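# Workshop tips: comparing arm tools before you spend anything on them

Every few months a shop newsletter or a forum thread tells you that a small arm with the right tool on the end will sort your hardware drawer while you sleep. I have tried out a fair number of these by now and my hardware drawer is still a mess. What I do have is a list of cheap ways to tell a decent tool from a well-edited video. Most of them need a flat board, some kids' blocks and an afternoon.

**Start with a plain pusher.** The shops want to sell you fingers. Before you buy any, put a straight rod on the arm and see how much of your job is only moving things from one spot to another on a flat surface. For me it was more than half. The two-finger unit from Plivari costs $689 and the Fliltwood one with the force readout is $1148, and neither did a better job of herding blocks across a board than a black tube with a rounded tip. A rod has no jaw to calibrate, no cable to snag and no little rubber pads to lose under the bench.

**Round the tip.** A square-cut end digs in if the arm comes down a hair too low, and they all come down a hair too low sooner or later. If you're making your own, round it over and sand it before you ever put it near good wood.

**Check the height at all four corners.** Bring the tip down until a sheet of printer paper just drags under it, then do the same at each corner of the board. If the paper is tight at one end and loose at the other, shim the board. Don't "fix it in software," whatever the manual says. I've done that, and I was still fixing it in December.

**Use shapes that misbehave.** Cubes flatter everybody. If a seller's demo only uses cubes, assume there's a reason. You want cylinders and points in there, and something with a notch. Stars are my favorite for this: push one on a point and it spins, push it in the crook between two points and it may come along quietly. Hearts are nearly as bad.

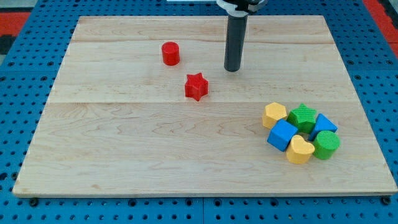 *Push test on the maple-look board: red cylinder and red star over on the left, the other colors bunched up on the right.*

**Sort by one color first.** "Move the red ones to the left" is a good first task for any controller. It's easy to judge from across the room. Once you ask for something fancier ("make a line," "put the star next to the cube") you'll find yourself arguing over what counts as a line, and the controller will win the argument by stopping halfway.

**Start with the blocks in a clump.** A lot of demos begin with everything nicely spread out, an inch or two of air around each piece. Real parts sit against each other. Getting one block out of a tight bunch without dragging its neighbors along is where I've seen most controllers fall apart. Kelia's starter software comes with spaced-out layouts and scores very well on them. Shove the same blocks together and try again before you believe the number.

**Write down the bad runs too.** I keep a pad next to the bench with a column for "hands needed," meaning I had to reach in. The Kelia box says it was tested over 3000 pushes. Fine, but how many times did a person reach in? I wrote and asked, and got a coupon.

**Don't trust one camera angle.** A camera up high is good for left and right and poor at telling you whether the tip is touching anything. One down low sees contact and misses whatever is hiding behind the front block. If you can only afford one, put it high and off to the side, and tape around its feet so you'll know if it got bumped. Then turn off a shop light and rerun the test. If the results change much, you were testing the lamp.

**Bolt down what you can.** A perforated bench top earns its money here. Fasteners hold a board better than clamps do and they keep the clamp handles out of the arm's way. Vacuum the holes now and then, or the sawdust in them will keep your bolts from seating.

**Skip the wax.** A slick board makes every pusher look bad and every gripper look smart. My friend Welington Damasceno waxed his before a comparison and had to throw out the whole set of results. A smooth finish wiped with a dry cloth is enough — and wipe it the same way before each round.

**Borrow before you buy.** The tool library on Guimarães Street will lend a wrist mount and a couple of end tools for up to 3 weeks. Take the fingers home, run your own blocks, and count your "hands needed" marks against the plain rod. If the fingers win by a lot, go ahead and spend the money. They haven't yet at my bench, but I don't stack things or put lids on jars, and if you do, a rod is going to be no use to you at all.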